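Drindeo open day: your questions answered

I'm Siwan, and I answer the emails for our open days (Kamran runs the robots, I run the kettle). The same questions keep landing in my inbox, so I've put the answers in one place.

When is the next one?
12 Apr 2024, at our workshop behind the old Evwood building. Doors open at ten and we start packing up at four. If you can't make it, we'll do another in December.

Do I have to book?
Yes please! We've got 40 places in each session and the morning always goes first. It's free. Just send me your name and which half of the day you'd like.

Can I bring the kids?
Do! Under-12s need a grown-up with them, and everybody stays behind the yellow tape while the arms are switched on. My lot were glued to it last time and I had to bribe them home with chips.

How do I get there?
The 49 bus stops right outside. There's a bit of parking too, and the gate code is 2212. Step-free all the way in, and the loo is accessible.

What will I see?
Mostly Ruppert, our two-armed robot, having a go at kitchen jobs. Pouring is the one people ask for, so Mitsuko does a session on it morning and afternoon. One arm has the bottle, the cup goes on the table, and she talks you through how the gripper has to tip it over the rim.
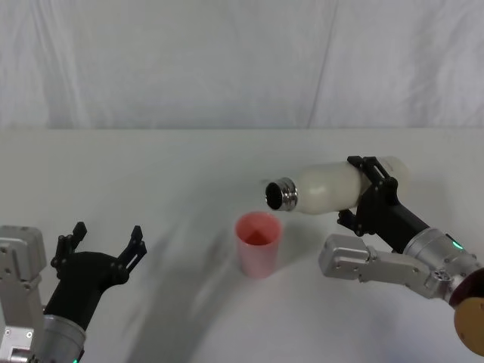

She's very patient with questions, so do ask, even if you think yours is a daft one. I asked her why we don't just use a jug and got a really good twenty-minute answer.

Can I have a go myself?
You can, in the afternoon. Kamran sets up the hand controls and you get a couple of minutes each. It's much harder than it looks (I'm hopeless).

Is there food?
Tea, squash and Dilwyn's bara brith, until it's gone.

Can I take photos?
Of the robots, as many as you like. Please check with other visitors before you snap them.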